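Home Kitchen Pantry Laundry Workshop Contact

Caring for Clear-Front Dispensers and Bins

Lakbridge Household Advice Service. Updated January 30, 2026

Dispensers with clear panels are used in many kitchens, break rooms and shops to hold wrapped candy, tea bags, clips and other small goods. They let the contents be checked without opening the lid, but the clear parts scratch easily and the corners collect dust and crumbs. The following guidance applies to most countertop models with a plastic body and a hinged lid. Where the maker has supplied its own instructions, those should be followed first.

Before cleaning

Empty the dispenser completely. Tip it gently toward the opening and lift out any pieces left on the floor of the bin by hand. A knife or metal spoon should not be used to reach them. Wrapped items may be kept in a bowl while the work is done. Loose items that have become sticky should be discarded.

Support the body on both sides when moving it. The dispenser should never be lifted by its lid, as the hinge is usually the weakest part and replacements are not always sold separately.
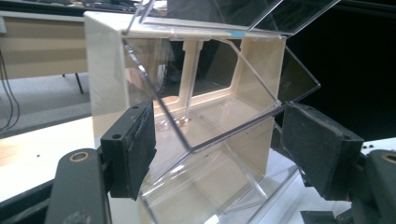 Remove dust with a soft, dry brush before any cloth touches the panels. Grit rubbed across acrylic leaves fine lines that cannot be washed out. A clean paintbrush 2 inches wide is suitable for the bin, and a cotton swab will reach the seams.

Washing

Use lukewarm water with a few drops of mild dish soap. Wipe the clear parts in straight strokes with a microfiber cloth, rinse with a second damp cloth, and blot dry. Paper towels are not recommended. Window cleaners containing ammonia, rubbing alcohol and scouring powder must be kept away from acrylic, which may cloud or crack along the cut edges.

Most clear-front dispensers are not suitable for the dishwasher. Readers in the Flenmont area, where the water is hard, may wish to add a spoonful of white vinegar to the final rinse to reduce spotting.

Tape and labels

Tape left on a rim or housing for a long time can be difficult to remove. Peel it back slowly at a low angle. Any residue may be softened with a little cooking oil, left for several minutes and washed off with soap. Labels should be placed on the body of the dispenser and kept off the clear panels wherever possible. Painter's tape is adequate for a date or a short name and should be replaced when the contents change.

Refilling

Allow all parts to dry fully with the lid open. Fill the bin to no more than two-thirds of its depth so that the contents can move freely. Older stock goes in last, nearest the opening, if the dispenser is filled from the back. In August and other warm months, chocolate and soft candy should be stored elsewhere and put out in small amounts.

A light dusting once a week and a full wash once a month will be enough for a household of ordinary size.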